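April, kitchen bench, just after the kettle

Spent most of today on the utensil holder question, so I'm writing it down before I forget which bits I made up my mind about. Murali Varma wants the sorting notes for the small kitchen in one place by the time Siobhán Cronin gets back, and so far they're on the backs of three envelopes and one Janssen receipt (1,427 for the shelving and the other stuff, I still need to file that one).

The plan is dull but I like it! Things you stir with live on the red top, within reach. Things you drain with or wash in live over on the shelves by the sink. Before this everything was in one drawer, and every time I wanted a spoon I got the potato peeler. I'd been through the Pendivstead inserts and the Cerkeck ones (too deep, you lose the short handles completely) and came back round to a plain beige holder standing out in the open. Cheap, light, easy to rinse.

Spoons and long wooden handles together, that's the idea.

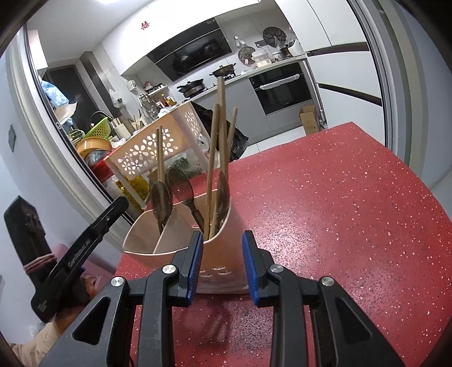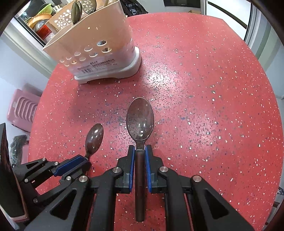 What I keep going back and forth on is the mix. Long wooden handles are great to grab, but they make the whole thing top heavy if they all lean to one side - I had one go over on me last month with nothing worse than a noise, but still. So the rule for now is long ones toward the middle, spoons at the sides, and anything slotted gets its own spot so the holes don't catch on the neighbors. Murali thinks slotted things should hang from hooks. I think hooks mean drilling, and I'm not drilling into that wall again after the Mekstead rail business.

Baskets next. I want to stop stacking the big ones with the small ones, since I always need the one at the bottom. Green for vegetables, red for fruit, orange for whatever needs soaking. If that doesn't stick after a couple of weeks I'll give up on colors and just go by size.

Also tried wiping the red surface with the vinegar mix instead of the spray. Fine on grease, streaky on everything else, and with all that speckle you really have to get your eye down low to tell if there are crumbs left. Went over it again with plain water and a dry cloth. Plain water it is.

Still to do: write the labels (14 should cover it), find the lid for the rice tub, ask Siobhán whether she wants the measuring cups in with the spoons or up with the flour. Cooking oil needs a tray under it, it leaves a ring wherever I put it.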